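Skasetti Record Library, User Guide
Section 4: Bringing In Children's Records and Spoken Word

Skasetti was built by people who own too much jazz, and its default settings show it. Sing-alongs, story records and the holiday album where somebody's uncle plays the spoons all need a little extra help. Set aside an evening.

Before you start

You will need the records, a turntable connected through the Uvar input box, and the latest catalog file (December 19, 2020, or newer). Older catalog files put every lullaby under Easy Listening. Fair enough, but you will never find them again.

1. Open Library and choose Add Collection. Name it something you will recognize in August.

2. Set Collection Type to Family. This turns off the Mood Graph, which has been known to label counting songs "brooding."

3. Clean side one and place it on the platter.

CAUTION: Records that have lived with children may carry jam. Do not attempt to play through the jam.

4. Press Listen and lower the needle. Skasetti needs 11 seconds of music to suggest a match. Spoken introductions do not count, however charming the narrator.

5. Check the suggested match. If you see more than one pressing, compare the number etched near the label. The Vestergaard reissues share a cover with the originals and very little else.
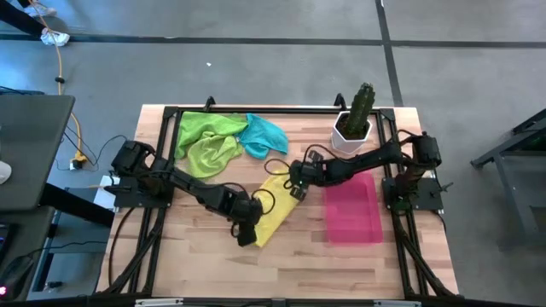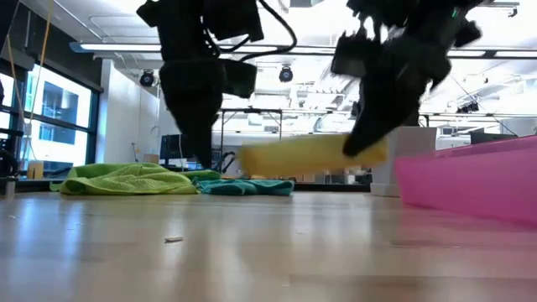
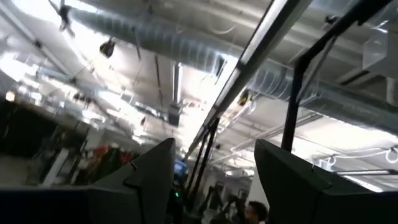

Fig. 4-1. Three views, one location.

6. Choose Split Tracks. Set Gap Length to 2 seconds for songs. For stories, choose Manual, or each dramatic pause will become a track of its own. Our test copy of Adelmo Rizzi's "The Goat Who Would Not" arrived as 374 tracks, most of them breathing.

7. Fill in the Performer field. "Cast," "Chorus" and "Various" are all accepted. "Dad" is accepted but will not be matched.

8. Press Save, turn the record over, and repeat from step 3.

NOTE: The Bornance children's catalog lists 1,255 titles. If yours is missing, send the label details to Hanne Mikkelsen from the Help menu. She will want to know which side the goat song is on.

If the match is wrong

Press Reject once. Pressing it repeatedly does not make the point more strongly. Lift the needle, move to the second song and return to step 4. For records with no music at all, go to Section 5, Sound Effects and Steam Trains.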